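Seit November steht bei uns in der Konfektionierung der Stulo, und ich werde ständig gefragt, ob ich jetzt Angst um meine Stelle habe. Ach, wisst ihr, so einfach ist das nicht! Früher habe ich an guten Tagen 1.277 Sets gepackt und abends die Finger kaum noch krumm gekriegt.

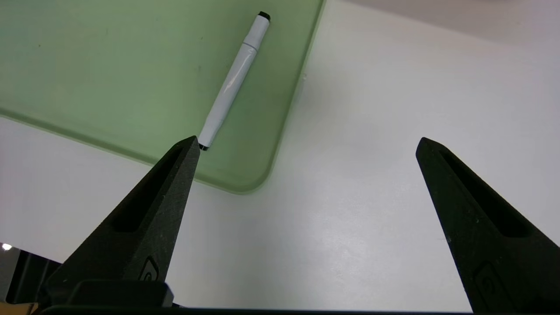

Meine Arbeit besteht inzwischen zur Hälfte aus Vorlegen und Zuschauen, und daran musste ich mich wirklich gewöhnen. Tegan Baxter, meine Kollegin seit Vavurell-Zeiten, vermisst das Plaudern am Packtisch (ich auch, ein bisschen). Dafür reden wir jetzt über Dinge wie den weißen Stift, der schräg auf der grünen Ablage liegt, und aus welcher Richtung man ihn am besten greift. Darüber hätte ich früher keine Sekunde nachgedacht! Im Frühjahr lerne ich die zweite Station an, und der Packtisch am Fenster bleibt vorerst stehen.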